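작업노트 / 플라티투아 공방 / 2월, 오전

주제: 전분풀 점도와 책등 보강지 접착 상태

지난번 배합(밀전분 1, 물 5)은 식은 뒤 너무 되직해서 체에 두 번 내려도 알갱이가 남았음. 이번에는 물을 6으로 늘리고 가열 시간을 줄여 봄. 총량 650 g. 전분은 Plerkorer 포대에서 덜어 씀. 포대 번호 2401.

가열은 중불에서 시작, 반투명해지는 시점에 약불로 내림. 바닥이 눌으면 색이 돌아서 한지에 쓸 수 없음. 젓는 방향은 상관없고 속도만 일정하면 됨. Marina Kourkoulas 메모에는 끓고 나서 더 오래 저으라고 되어 있는데, 우리 냄비는 바닥이 얇아 그대로 적용하기 어려움.

식힌 뒤 체에 한 번 내리고 물을 조금씩 보태며 갬. 책등용은 숟가락을 기울였을 때 끊어지지 않고 천천히 흐르는 정도. 배접용은 이보다 묽게, 붓 자국이 바로 퍼지는 정도.

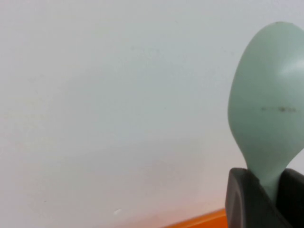 연녹색 플라스틱 숟가락, 뒷면. 가운데 작고 어두운 점들.

농도 판정은 여전히 손 감각에 의존함. 같은 풀을 Dehua Feng은 책등용으로, 나는 배접용과 책등용의 중간으로 봤음. 유리판 위에 한 방울 떨어뜨려 퍼진 지름을 재는 방식으로 바꾸자는 의견이 나와서 다음 배합부터 적용. 기준값은 아직 없음.

시편은 폐기본 책등 종이를 폭 30 mm로 잘라 준비. 보강지는 얇은 닥지, 결 방향을 책등 길이와 맞춤. 결을 반대로 붙인 시편 하나는 마르면서 휘어 제외함. 누름추를 올려 하룻밤 둔 뒤 한쪽 끝에서 벗겨 봄.

결과
- 시편 141: 끝까지 고르게 붙음. 벗길 때 종이층이 먼저 갈라짐.
- 시편 142: 가운데 들뜸. 풀이 적게 들어간 것으로 추정.
- 시편 143: 붙기는 했으나 가장자리에 풀이 배어 나와 광택이 남음.

143은 풀칠 후 여분을 닦지 않고 바로 눌렀음. 앞으로는 흡습지를 한 장 끼우고 십 분 뒤 교체할 것. 교체 시점을 넘기면 흡습지가 보강지에 들러붙음.

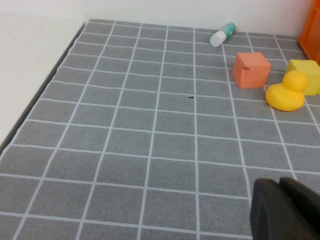

재단 치수도 다시 정리해야 함. 보강지는 책등 폭보다 양쪽 1 mm씩 좁게 자르는 것으로 통일. 넓게 잘라 나중에 다듬는 방식은 칼날이 접장에 닿을 위험이 있어 쓰지 않음. 둥근 책등은 곡면을 따라 종이띠를 대고 잰 값을 쓰고, 평면 폭은 기록만 해 둠.

남은 풀은 밀폐해서 냉장. 사흘 지나면 표면에 물이 분리되고 접착력이 떨어지므로 버림. 방부제는 넣지 않음. Flativdale 쪽에서 받은 자료에는 첨가한 배합도 있으나 복원용으로는 채택하지 않기로 함.

다음 할 일
- 퍼짐 지름 기준값 잡기
- 142와 같은 조건에서 풀 양만 늘려 재시험
- 닥지 재고 확인, 얇은 것 부족
- 체 교체 (망 한쪽이 벌어짐)

공유 3 · 댓글 1
ⓒ 플라티투아 공방 | 문의: 작업실 내선 777 | 맨 위로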